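Mikado (Spiel)

Mikado ist ein Geschicklichkeitsspiel, bei dem dünne Stäbchen aus einem Haufen gezogen werden, ohne dass sich ein anderes Stäbchen bewegt. Es zählt zu den wenigen Gesellschaftsspielen, deren Regelwerk auf eine Streichholzschachtel passt und deren Auslegung dennoch ganze Familienfeiern beschädigt hat. Benötigt werden ein Satz Stäbchen, eine ebene Fläche und mindestens zwei Personen, die einander hinreichend misstrauen.

Name und Verwandtschaft

Die Bezeichnung ist einem alten Titel des japanischen Kaisers entlehnt. Mit Japan hat das Spiel in der in Europa verbreiteten Form darüber hinaus wenig zu tun. Der Name hat sich trotzdem gehalten, und mit ihm ein ganzer Hofstaat: Samurai, Mandarin und Kuli liegen in den üblichen Sätzen einträchtig nebeneinander, obwohl der Mandarin als Beamter nach China gehört. Dem Spielverlauf hat diese geographische Großzügigkeit nie geschadet.

Eng verwandt sind die englischen Spillikins und die nordamerikanischen Pick-up Sticks. Bei den Spillikins haben die Teile häufig die Form kleiner Werkzeuge und werden teils mit einem Häkchen angehoben, was die Sache eleganter aussehen lässt, aber nicht einfacher macht.

Spielmaterial

Ein klassischer Satz enthält 41 Stäbchen aus Holz, mitunter auch aus Bambus oder Kunststoff, deren Enden angespitzt sind. Farbige Ringe geben Auskunft über den Punktwert. Am wertvollsten ist der Mikado selbst, ein einzelnes Stäbchen mit 20 Punkten und meist spiralförmiger Markierung. Die vielen Stäbchen am unteren Ende der Hierarchie bringen nur zwei oder drei Punkte, liegen dafür aber bevorzugt auf dem Mikado.

Neben den runden Formen gibt es vereinfachte Ausführungen mit kantigen Stäbchen. Sie rollen nicht und gelten deshalb als kindgerecht. Unter Liebhabern runder Stäbchen wird das Wort in diesem Zusammenhang nicht freundlich gebraucht. Für den Garten werden außerdem Riesensätze angeboten, deren Stäbe einen Meter und länger sein können. Das Zittern der Finger spielt dort eine geringere Rolle, der Rücken eine größere.

Ablauf

Ein Spieler umfasst das Bündel mit einer Hand, stellt es senkrecht auf die Unterlage und lässt los. Die Stäbchen fallen kreisförmig auseinander und bleiben übereinander liegen. Fällt der Wurf auffallend günstig aus, verlangt die Gegenseite gewöhnlich eine Wiederholung, wofür es in den meisten Anleitungen keine Grundlage gibt.

Anschließend wird reihum gezogen. Wer am Zug ist, nimmt so lange Stäbchen auf, bis sich eines bewegt, das nicht bewegt werden sollte. Ein einmal berührtes Stäbchen darf nach strenger Auslegung nicht mehr gegen ein anderes getauscht werden. Am Ende werden die Punkte der gesammelten Stäbchen addiert, und die höchste Summe gewinnt. Manche Runden spielen mehrere Durchgänge bis zu einer vorher vereinbarten Punktzahl, die sich im Verlauf des Abends erfahrungsgemäß nach unten korrigieren lässt.

Die Unterlage

Über die richtige Unterlage schweigen sich die meisten Anleitungen aus. Glatte Tischplatten begünstigen das Wegrutschen, grobe Tischdecken halten die Stäbchen fest und verschleiern kleinere Vergehen. Als brauchbarer Mittelweg gilt eine helle, einfarbige Matte, auf der sich die Farben gut abheben. Auch auf dem Fußboden lässt sich spielen, sofern keine Katze im Haushalt lebt und niemand kurz in die Küche muss. 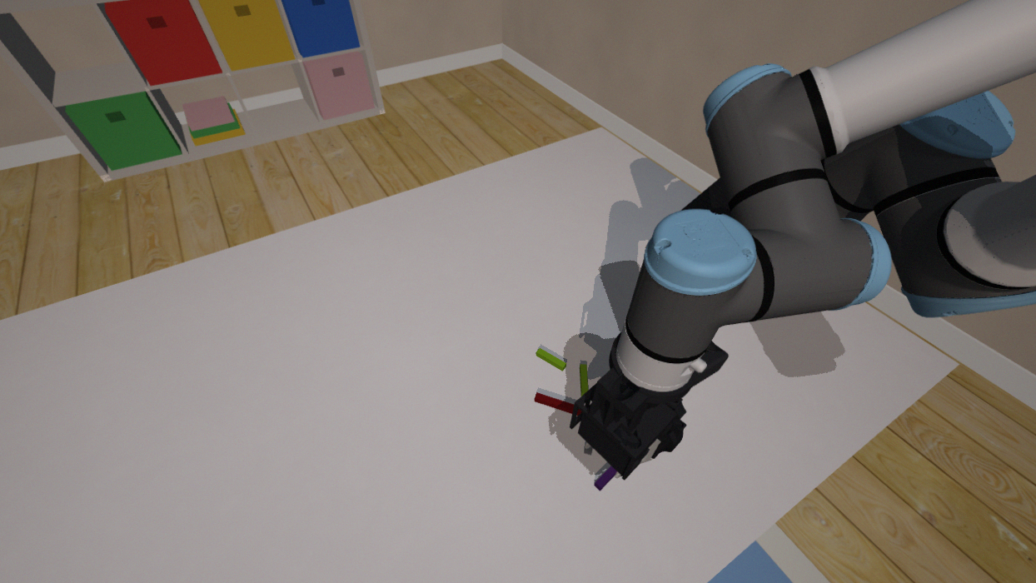
Zugtechniken

Freiliegende Stäbchen werden mit Daumen und Zeigefinger abgehoben. Liegt ein Stäbchen schräg auf, kann es durch Druck auf eine Spitze aufgerichtet und dann gegriffen werden. Das Wegrollen zur Seite ist bei runden Stäbchen beliebt und setzt ein Selbstvertrauen voraus, das selten durch Ergebnisse gedeckt ist. Viele Regelfassungen gestatten es, den einmal gewonnenen Mikado als Hebel zu benutzen. Andere erlauben dies auch beim nächsthöheren Stäbchen, was spätestens dann zur Sprache kommt, wenn es jemand getan hat.

Umstritten ist der Atem. Das Anhalten der Luft wird allgemein geduldet. Pusten ist verboten, Seufzen in der Nähe des Haufens gilt als Grenzfall.

Der Wacklerstreit

Die zentrale Rechtsfrage des Spiels lautet, ob sich etwas bewegt hat. Die Spielpädagogin Jummai Dauda unterscheidet in ihrem Heft »Es hat gewackelt« zwischen dem Rollen, dem Kippen und dem bloßen Zittern eines Stäbchens und empfiehlt, Letzteres straflos zu lassen. Itzel Varela hielt in einer Besprechung vom 2020-06-08 dagegen, ein straffreies Zittern sei das Ende jeder Ordnung. Beide berufen sich auf jahrelange Praxis im Kreis der eigenen Verwandtschaft.

In Hausregeln wird das Problem unterschiedlich gelöst. Verbreitet ist die Abstimmung, die bei zwei Spielern allerdings mit schöner Regelmäßigkeit unentschieden ausgeht.

Redewendung

Im Deutschen ist das Spiel vor allem durch den Begriff »Beamtenmikado« sprichwörtlich geworden: Wer sich zuerst bewegt, hat verloren. Die Wendung wird inzwischen auch auf Koalitionsverhandlungen, Tarifrunden und den Abwasch in Wohngemeinschaften angewandt. Mit den Regeln stimmt sie nur lose überein, da der Spieler sich beim Mikado durchaus bewegen darf und sogar muss.

Siehe auch

Jenga
Spillikins
Geschicklichkeitsspiel
Domino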